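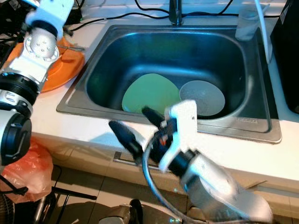 Re: [grandton-politics] Ruddock poll, mayoral primary

Home | Archive | Threads | Subscribe | Log in

On the list yesterday someone wrote:

> New Ruddock numbers are out and it's a seven-point race. Grostdale has
> clearly swung, the challenger has the wind at her back, and I'd say the
> mayor is finished. Anyone care to argue?

I'd love to argue. I've had two cups of coffee and the phone hasn't rung.

First, the seven. Ruddock has the challenger at 43 and the mayor at 36, with everyone else undecided or keeping quiet. Last month the gap was 6. So the wind at her back comes to one point, in a poll whose margin of error would swallow it and still have room for dessert.

Second, Grostdale. I went and read the tables (they start on page 30, after a great many pie charts). The Grostdale subsample is tiny. You could seat it in a diner. I wouldn't pick a dog catcher on it, and yet the evening paper gave it a headline and an arrow. 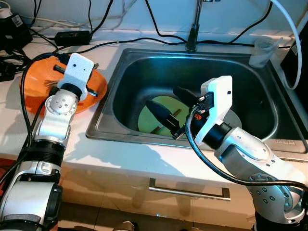
Third, and this is my real gripe, the poll barely touches Rernside. Rernside votes late, votes by mail, and has backed the mayor every time he's asked, usually while complaining about him. Ruddock says it "weighted for geography." I'd like to see the scale.

None of this means the mayor is in good shape. An incumbent stuck at 36 in a primary should be worried, and his answer on the bus contract was a long walk around a short question. If I had to bet, I'd bet on her – but I'd bet lunch, and I'd pick the restaurant.

Does anybody have the June crosstabs? My copy is missing the page on mail voters, and the link on the Ruddock site goes to a recipe for chili.

3 replies | 12 views | Share this message

This site uses cookies to remember your list settings. Accept | Manage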